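How to start a weekly talking group in your town

A talking group gives people a regular place to say how they are doing. It does not replace a doctor or a counselor, and you should say that clearly on every flyer.

Pick the room first. In Floltisdale, a town of 1,077 people, Jana Stüber asked to use the back room of the Teuber library from 7 p.m. Look for a door that opens directly to the street and a restroom on the same floor.

Find three people who will share the hosting. Each host should take a basic listening course before the first meeting. Write down the local crisis number and keep it where every host can reach it.
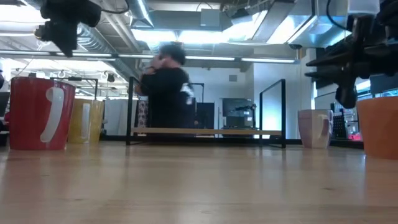

How many people should come to the first meeting?

Four is enough to start, counting the host. Once you regularly have more than a dozen, split into two circles.

Open with first names and the ground rules: what is said in the room stays there, unless someone is in danger, and anyone may pass. Let each person speak without interruption. Stop at the time you announced, and stay a few minutes afterward for anyone who wants a private word.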